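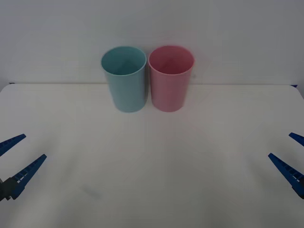

One reader of the first edition asked whether the outdoor timeline could be used for Veterans Day as well as the Fourth of July, and said the old instructions "stop at the parade and never get to November." The same panels work for both. Section 4 has been rewritten to cover the two set-ups together.

Section 4. Setting up the outdoor timeline
Clernance Holiday History Kit, second edition
Revised July 24, 2019

4.1 Before you start

The timeline is a row of 13 printed panels on stakes, read from left to right. Each panel has a summer side and a fall side. The summer side covers the events leading up to the Declaration of Independence. The fall side runs from the armistice of 1918 to the present Veterans Day.

You will need the panels, the stakes, the bag of clips, a rubber mallet and a tape measure. The mallet and tape measure are not supplied.

Choose level ground with a clear walking strip in front of it. The full row is 60 feet long at standard spacing. If you have less room, see 4.4.

CAUTION: Do not drive stakes into ground with buried sprinkler lines or cables. Get the locations marked first. On public land, ask the parks office for permission as well.

4.2 Placing the panels

1. Lay all panels face up on the grass, in order. The panel number is printed in the lower right corner of each side.

2. Check that every panel shows the same season. The fall side has a gray border and the summer side has a blue one. Mixed rows are the most common mistake we hear about.

3. Drive the first stake at the left end of the row, as seen by someone facing the display. Stop when the painted ring on the stake is level with the ground.

4. Measure five feet and drive the next stake. Continue to the end of the row.

5. Clip each panel to its stake at the top, then at the bottom. The clips should snap shut without force. If one won't close, the panel is sitting too high in the groove.

6. Walk the row from left to right and read the dates aloud. It takes a minute or two and catches a panel out of order better than looking does.

Note: On the fall side, the panel for 1938 (Armistice Day becomes a legal federal holiday) and the panel for 1954 (the name is changed to Veterans Day) look very much alike. Read the date line before you clip them.

4.3 The flag bracket

The bracket holds one small flag and fits the first stake only. Slide it down from the top and tighten the wing nut by hand.

Take the flag in at sunset unless it is lit. Bring it in during rain or high wind too — the supplied flag is not an all-weather flag. Veterans Day is not a half-staff occasion in itself, so follow any notice from your state or the White House if one is in effect.

4.4 Short rows

Leave out panels 4, 7 and 10 on either side. The remaining panels still make sense in order. Do not close up the spacing to fit more in, particularly where wheelchairs or strollers will be stopping.

For the display at Sulter we used a short row along the library walk. At Stirenside the full row went in two lines facing each other, with the path between them. Over 2,000 people passed through the Stirenside set-up, and the clips had to be checked at midday.

4.5 The sound box (optional)

The Fakir sound box plays a recorded reading of the panels.

1. Set the box at the left end of the row, at least six feet from the path.

2. Turn the season switch to S or F to match the panels.

3. Press and hold PLAY until the light turns green.

4. Set the volume so the reading is clear at the third panel and faint at the fifth.

If the light blinks amber, replace the batteries. All of them must be changed at the same time.

CAUTION: The sound box is not waterproof. Leave the lid closed when it is not in use.

4.6 Taking down

Remove the panels before the stakes. Wipe mud off the panels with a damp cloth and let them dry flat. Stack them in number order with the paper sheets between them, and put the clips back in the bag. Packing and storage are covered in Section 5.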